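3.2 Small print on beverage cans

Of the 613 packages in the Prenari pantry survey, cans were the hardest to read and the quickest to be thrown out. Four of our readers gave up before the ingredients.

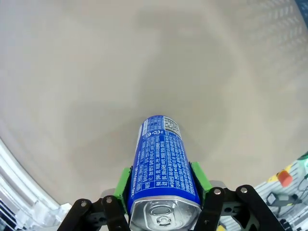
Figure 4. Unopened blue can with lengthwise columns of small white print, apparently Korean.

Print that runs the length of a can must be read with the head tilted, a posture the Bhatt legibility scale does not score. We scored it anyway, and the readers' necks were not consulted.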